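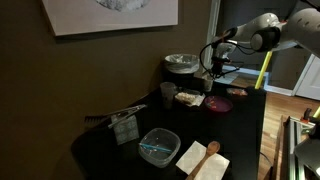 Paint your walls a dark color

I've come around to dark walls completely, and I'd like to bring a few of you with me.

For years I lived with white. Every rental I ever had was white, and when my wife and I finally owned a place we painted it white again, out of habit I think. White is safe, it sells, it goes with the couch. Then last September we spent 4 nights at a friend's house up the coast. Marit Hovland had done her whole dining room in a brown so deep and green that I couldn't have told you its name, and I didn't want to get up from the table. Everybody's face looked wonderful! The food looked wonderful. I went home and started ordering sample cards that same week.

The usual argument against dark paint is that it makes a room small. I've now lived with it through a whole winter and I just don't find that. What it does is blur the corners. In our white living room I always knew exactly where the walls stopped, and in the evening, with one lamp on, they glared back at me. Now the edges go soft after sunset and the room feels like it keeps going a little. Our hallway, which gets no window at all, improved the most. A dim room painted white looks gray and a bit sad (mine did, anyway). Painted dark, it looks like somebody meant it.

And pictures! If you own even one pale picture, hang it on a dark wall before you decide I'm wrong. I had a washed-out watercolor from my aunt that had disappeared into every wall I ever put it on. It's the first thing people ask about now. White trim gets the same lift. Doors and baseboards that you stopped seeing years ago suddenly have a crisp line to them, and you may find, as I did, that the trim needs washing.

I'll grant the other side a few things. Dark paint is fussy. It took us 3 coats, and the roller marks showed until the last one was on. It picks up scuffs, especially in a flat finish, and a patched nail hole stands out if you touch it up from an old can. My brother-in-law Sverre says he'd feel like he was living in a cigar box, and maybe he would. He likes a bright kitchen at six in the morning and I can't argue with that. Our kitchen is still cream.

But I do think a lot of people who say they hate dark rooms have only met bad ones, with a single cold bulb in the ceiling. Get the light down low. Put a lamp on a side table and another on the floor behind a chair, with warm bulbs in both, and leave the ceiling light off for a week.

Start with the smallest room you have if you're nervous. Buy a quart, paint one wall right into the corner, and look at it at breakfast and again at night. My neighbor Izzati Khoo did her powder room that way in a brown close to ours, and she's already taping off the stairs.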